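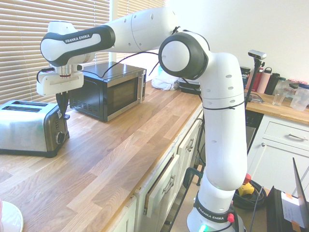

Every few months someone tells me that robots are about to learn chores the way children do, by being shown. You take the arm by the wrist, or you sit at a controller and steer it from across the room, and you make the toast. Do that enough times and the machine picks it up. I have now spent two afternoons in October watching people do the showing, and I came away less sure than I went in.

The group calls its project Caver. Borghild Halvorsen, who runs it, let me try the remote control. My first attempt at pushing down a toaster lever took me longer than eating the toast would have. Percy Ticona did it in one smooth go, and he has had months of practice. That bothered me. If the robot is learning from Percy, it is learning what Percy looks like when he is squeezed through a joystick and a pair of stiff fingers. I have never seen him make breakfast, but I doubt he does it like that.

Then there is the matter of the numbers. They recorded 96 demonstrations of the toaster task and kept 68. The rest were thrown out as bad examples: a missed grip, a long pause, a change of mind. I understand why. But a missed grip is what happens in kitchens. A learner that has only seen clean runs has no idea what to do after a messy one, and when I asked Halvorsen about this she said they were planning to record some recoveries too. Planned recoveries strike me as an odd thing. You have to fumble on purpose.

Guiding the arm by hand is supposed to be better, and it does feel better. You can sense the weight of the thing. But now your own body is in the way of the cameras, and your own strength is doing work the motors will have to do later.

I don't think any of this is foolish. Writing out every motion in code was worse, and I wouldn't go back to it. My complaint is with the word "teach." A teacher notices when the pupil has missed the point. What I saw was closer to dictation - patient, skilled, dull dictation - and the bill for it is paid in hours by people like Percy. Before anyone promises me a helper in my kitchen, I'd like to know how many of those hours my own toaster is going to cost.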